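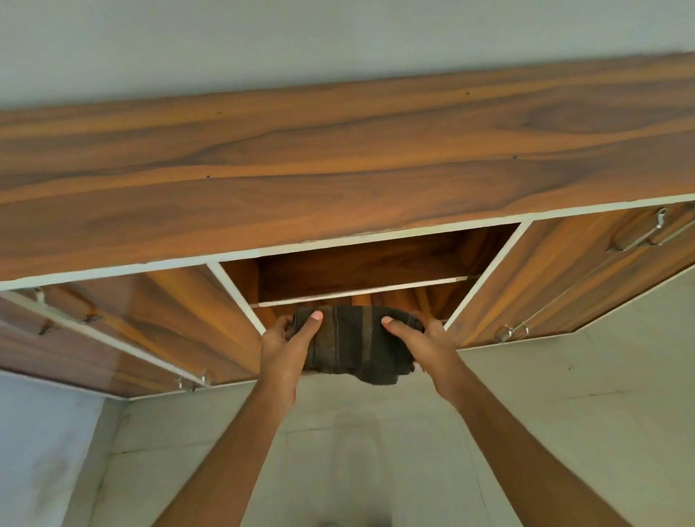 High shelf, middle section. Good for anything you won't want before the next election.

Keeping House in a Campaign Year
By Lucyna Brzozowska
Posted February 2022

My husband is running for the Jirkstead town council again. He lost last time with 2,225 votes, a number I know the way other people know their blood type. The primary is in March, and our house has once more become a warehouse with a kitchen in it.

I have picked up a few things about living with a candidate, or with a person who merely volunteers for one, and that second kind can be worse. Take what you can use. None of it depends on your party, and I've been in enough living rooms on both sides to tell you the coffee is bad everywhere.

Yard signs

Signs come in a box of 75 and the box always splits. Stand them on their long edge between the wall and something heavy, like a freezer. Laid flat, the bottom ones stick together if the garage warms up, and peeling them apart takes some of the candidate's name along with it. We handed out a batch one year that asked people to vote for "Brzozow."

Wire stakes go in a tall trash can, points down. Put the can where you don't walk in socks.

To get tape off a plastic sign, warm it with a hair dryer and pull slowly. Cooking oil on a paper towel takes off the goo. Dish soap takes off the cooking oil. Try a corner first if the ink looks cheap, and the ink is always cheap.

Flyers

Keep them out of the basement. Damp flyers curl, and a curled flyer in a door handle springs out and lands in a hedge, where the neighbors will find it and form an opinion.

Leftovers make decent drawer liners, as long as you can stand meeting the same smile every time you want a fork. The glossy ones are useless for lighting a fire and worse for cleaning windows. The plain ones are fine for potato peelings. I've also used the back of a school levy mailer for every grocery list since fall, and the lists have been more persuasive than the mailer.

Rubber bands dry out over a year or two and snap in your face. Throw out last campaign's and buy new ones. Somebody will call that wasteful and that person can count flyers by hand.

Campaign T-shirts

Wash them inside out in cold water and hang them up. The dryer cracks the lettering. Every candidate orders too many extra-larges, so you'll have sleepwear until the next census. If the candidate wins, the shirts are souvenirs. If not, cut off the sleeves and collar and you have dust cloths, and there's a certain peace in dusting with them.

Buttons leave holes in knits. Pin through a seam, or stick a bit of felt behind the fabric. Take them off before washing. My washer made a noise for most of one summer, and it was a sheriff.
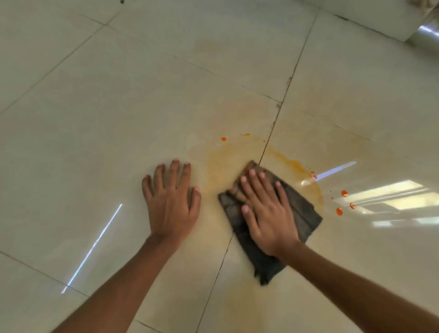 Can I leave my candidate's signs up after the election if I still like him?
Take them down within a few days. Many towns set a deadline, so ask your town clerk what yours is, and check any homeowners' rules as well.

Feeding the phone bank

People who have been hung up on all evening want salt. Put out pretzels, cheese and something hot in a slow cooker. Skip anything that drips, crunches loudly into a phone, or needs a knife. We once served ribs. Half the call sheets had to be recopied, and an entire block of Kitum Street was never called at all.

Run the coffee maker and the slow cooker on separate circuits if you can. Find this out before the callers arrive. In our house the microwave counts as a third party and spoils it for everyone.

Paper plates, always. A candidate who promises to do the dishes is making a campaign promise.

The front door

Canvassers ring at dinner because that's when you're home. A small note saying "We've decided, thank you" works on most of them. "No soliciting" doesn't, as they all believe it's meant for somebody else.

If you'd rather talk, keep the door half shut and hold a dish towel. It suggests a stove. The gentleman from the Stendport side of the ward stayed on my porch through a full load of laundry because I came out empty-handed and asked him about zoning.

Family dinner

Seat the arguers on the same side of the table. It's hard to shout at a person's ear. Put the gravy at the far end, so that somebody has to stop and ask nicely.

If the talk turns to the bypass, bring out dessert, whether or not dinner is finished. I keep a pan of Mrs. Namboodiri's lemon bars in the freezer for this. They thaw in 30 minutes, or can be served frozen, and then the chewing buys you some quiet.

Afterward

Save one sign, one flyer and one button, and put them in an envelope with the year on it. My husband would like to save 95 percent of it. We are still negotiating, and I have the key to the garage.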